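What Decides the Asking Price of a Used Vacuum Cleaner?
Project report, Applied Regression
Mio Arai
Thursday, October 25, 2018

1. Introduction

When a person sells a vacuum cleaner second-hand, he or she must choose a price. The new price is known, but the used price depends on age, on condition, and maybe on how well the seller writes the listing. In this project I study which characteristics of a used vacuum cleaner are connected with its asking price, and how well the price can be predicted by a linear regression model.

I became interested in the question in May, when I moved and had to sell my own machine. I compared many listings and could not understand why two cleaners of the same model and the same age had very different prices.

2. Data

The data come from the online marketplace Sellport. I collected 3,958 listings in the category of household vacuum cleaners. Many of them could not be used. Some were sold for parts only, some gave no age, and some were the same listing posted again by the same seller. After I removed these, 3,000 listings remained.

For each listing I recorded 11 variables. The response variable is the asking price in dollars. The explanatory variables are: brand, type (upright, canister or stick), age in years, original price, weight in pounds, cordless or not, bagless or not, number of attachments, condition as stated by the seller, and number of photos in the listing. I kept only three brands, Siline, Oda and Brundasness, because the others had too few listings to estimate a separate effect.

I must say clearly that the asking price is not the selling price. Sellport does not show the final amount, and the buyer and the seller often agree on a lower one. All results below are therefore about what sellers ask for.

3. Method

I divided the listings at random into two parts. The first part, with 2,000 listings, was used to fit the models. The rest was kept for testing and was not looked at until the end.

A histogram of the asking prices is strongly skewed to the right. Most machines are cheap, and a small number of newer cordless ones are expensive. For this reason I used the natural logarithm of the price as the response, and also the logarithm of the original price. After this change the residual plot looked much better, although the spread is still a little larger for the oldest machines.

I fitted three models. Model A contains only age and original price. Model B adds brand, type, weight and the two yes-or-no variables. Model C contains all explanatory variables. The models were compared with adjusted R-squared and with the mean error on the test part.

4. Results

Model A already explains a large part of the variation, with adjusted R-squared equal to 0.58. In Model B it rises to 0.67, and in Model C to 0.69. The step from B to C is small, but the F test says that it is significant at the 5 percent level. With so many listings even a small effect becomes significant, so I do not want to give this too much importance.

Age has the effect one would expect. One more year lowers the asking price by 14 percent when the other variables stay the same. Brand matters too: a Brundasness machine is priced higher than an Oda machine with the same characteristics, and Siline lies between them. Weight was not significant in Model B. I think this is because weight and type are closely connected — the stick cleaners are nearly always the light ones — and the variance inflation factor for weight was high.

The number of photos has a positive coefficient. I was surprised by this at first. It does not mean that adding a photo makes the machine worth more. It may be that sellers with a better machine take more care with the listing, and my data cannot separate these two explanations.
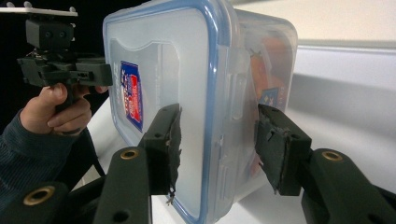
Cordless machines needed more attention. Their coefficient was positive in all models where it appeared, but the residuals showed that the old cordless machines were predicted too high. I added an interaction between age and cordless to Model B, and it was negative and clearly significant. A probable reason is the battery, which becomes weaker with time and is expensive to replace. With the interaction, adjusted R-squared became 0.70, better than Model C with fewer variables. I call this version Model D and consider it my final model.

On the test part, the mean absolute error of Model D was 19 dollars. The largest errors came from listings where the seller wrote "like new" for a machine older than eight years.

5. Limitations

The condition is stated by the seller and cannot be checked. The data come from one website only, and I collected them in a short period, so I could not study the season. I also removed many listings without an age, and if these are mostly old machines, the effect of age may be estimated wrongly.

If I continued the project, I would record how many days each listing stays online. A listing that disappears quickly was probably priced low, and this would say something about the real selling price, even if the amount itself is not shown.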